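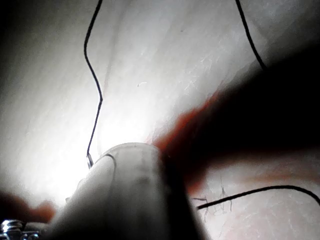 Volow Suture Thread Notes

This folder covers the thread handling part of the Volow set. It holds close-up stills of black suture thread on a pale, textured surface, with a text label for each still. The set was put together at the Pennington bench and is stored with the rest of the Flornenby material.

Contents

stills/ close-up colour images
labels/ one text file per still, same base name
splits/ train and held-out lists
CHANGES plain text, newest entry first

There are 123 stills in the current release. They are grouped into 7 sessions. A session is never divided between the train and held-out lists.

Label format

One line per thread, fields separated by tabs:

thread number
shape (straight, wavy, arc, kinked)
loose ends in view (0, 1 or 2)
tip (yes, no, unsure)

Threads are numbered from the left, by the leftmost point in view. A thread that passes behind something and comes out again keeps one number if the join is obvious. Otherwise it gets 2 numbers and the line is marked "split".

Use "kinked" for any thread with a sharp bend, even where the rest of it is wavy. Use "tip" for a short, lighter or silvery segment at the end of a thread. The label records appearance only, and should not be read as a statement that a needle is attached. Mark "unsure" where glare on the thread could be mistaken for metal.

Surface

Creases and folds in the background are not labelled. Faint pale streaks are also left out. Dark shadow along a fold can look like thread at low resolution, so check at full size before adding a line.

Known problems

Bright side lighting washes out the surface grain in many stills. Exposure has not been corrected.
Thread thickness varies with distance and focus. Do not use it to infer gauge.
Labels from the first 2 sessions were made before "split" was added and have not been redone.

Viewing

The Cosa viewer opens the folder directly. Set the label colour to something other than black or grey, or the overlay will be hard to tell from the thread.

Corrections go in CHANGES with the base name of the still and the old and new line.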